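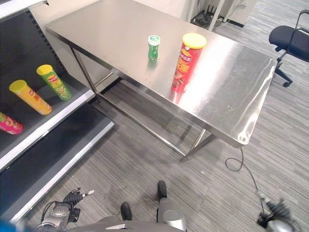 *A chip canister on the steel table and more on the shelf beside it, Prodetti demonstration room.*

## Remote operators wanted, part-time, from March

Prodetti is hiring people to operate a humanoid robot by remote control and show it everyday store tasks. You wear a headset and a pair of tracked gloves, and the robot's arms and hands follow yours. Each run is recorded and used to train the robot to do the task without an operator.

The first task set is called Clurkamis. It covers picking up canisters and bottles, standing them on a table, and placing them on a shelf. We need 3,000 accepted runs for this set and have 528 so far. A run is accepted if the object ends up where the task card says and the operator did not stop partway.

Most of the skill is in the hands. The robot's fingers don't bend quite like yours, and you can't feel what they are touching, so you learn to judge contact by eye. New operators spend their first shifts on slow reaches over a tabletop
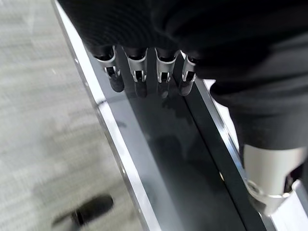 and move on to grasping when the shift lead signs them off. Some people get there in a day – others need a week, and that is fine.

**What we ask**

- Steady hands and normal or corrected vision
- Able to stand for 30 minutes at a time, with breaks between blocks
- Comfortable wearing a headset
- Willing to repeat the same motion many times and write a short note when a run goes wrong

No engineering background is needed. Gaming, warehouse or sewing experience is welcome but not required. Training is paid at the full hourly rate.

**Shifts** run 9 a.m. to 1 p.m. or 2 p.m. to 6 p.m. at our Echevarría building, Room 71. Tell us which you prefer.

**To apply**, send a résumé and a few lines about any careful handwork you have done to Soon-im Yeom, operator lead. Applicants who worked on the Widov set can skip the résumé – just give your old operator number.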